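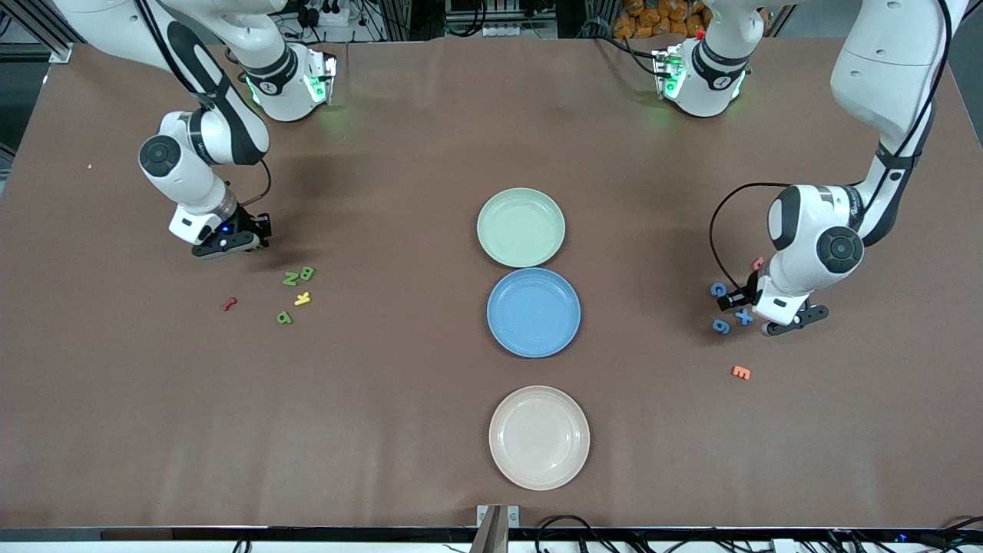
Wanbridge letter test

The Wanbridge letter test is a bench procedure for comparing grippers and controllers on robots with two arms. It was drawn up by Uzma Tanoli and Danang Ong at the Wanbridge workshop and is now also run at Prastano.

Layout

Foam letters are scattered on a brown tabletop on both sides of a column of round plates. Each arm has a two-finger gripper and works mainly on its own side. The plates lie between the arms, so both have to enter the same space to use them. A fixed camera records every run.

Procedure

The operator names a letter and a plate, and the controller chooses which arm to use. A letter counts as placed if it rests fully inside the rim. A letter pushed along the table and over the rim is scored as a miss. A full trial is 100 placements, split into sets of 20, and the letters are scattered again by hand before each set.

Foam was chosen over hard plastic because it shows up grippers that close with too much force. Flat letters are harder to lift than small blocks, as the fingertips must come down almost to the table.

Results

In the first comparison, held in October, the Tunberg controller missed 39 placements and the Zelenák controller 53, using the same fingers. Laiba Sandhu later found that many of the Zelenák misses came from a wrong table height in the settings. The trial has not been repeated.

See also

Pick and place
Parallel gripper
Camera calibration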